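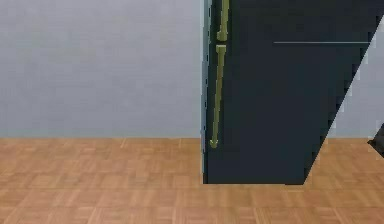 Why do old cars go rusty?

Old cars go rusty when water and air both get to the bare steel under the paint. The iron in the steel joins up with oxygen and turns into a crumbly reddish-brown stuff, and that stuff is rust.

Steel is mostly iron, and iron is a bit of a joiner. Leave it alone with oxygen and some water and it will make rust all day long, without being asked. The trouble is that rust takes up more room than the iron did. It swells, cracks and flakes off, and then there is fresh iron underneath, ready for its turn. Given enough winters, you can push a finger through a car door. (Please don't. Rusty metal is sharp, and grown-ups get strangely attached to their doors.)

Paint is there to look nice, but its other job is to be a raincoat. As long as it has no holes, the water stays out. Then a stone flies up from the road and makes a chip the size of a lentil. Water creeps in at the chip and sideways under the paint, and after a while you see a bubble. Anyone who owns an old car knows that bubble. They will tell you it's tiny. It is never tiny.
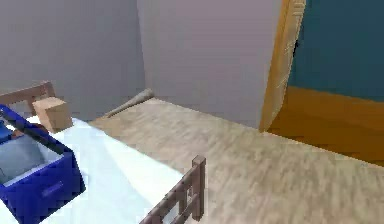
Salt makes the whole business faster. In January many towns put it on the roads to melt the ice, and the tires throw the salty slush up under the car, where it sits in corners and behind panels. Salty water carries electric charge better than plain water does, and rusting needs charge to move about in the metal. Cars that live near the ocean have the same problem, but with a better view.

Car makers weren't always much help. The Budar, a small sedan with big round headlights, was built with a neat little shelf inside each front fender. It held nothing useful. What it did hold was mud, and mud stays damp for ages. Darius Anghel bought one for $200 and has spent 2629 hours fixing it, which he wrote down in a notebook so that he could be upset about it properly. He cut out the rusty bits, welded in new steel and painted it all. The car now has a lovely floor. It had been managing with part of one.

Newer cars rust more slowly. Most have their steel coated with zinc before the paint goes on. Zinc is a good sport: if a scratch goes through to the steel, the zinc nearby gets eaten away first and the steel is left alone for longer.

You can watch rust happen at home. Put one plain iron nail in a glass of tap water, one in salty water, and one in a dry jar with the lid on. Ask an adult which nails are the plain kind, as many have a zinc coat and will just sit there. Look at them every morning for a week and draw what you see. Wash your hands afterward, and don't use the good glasses.

Words and nails by Nandini Achari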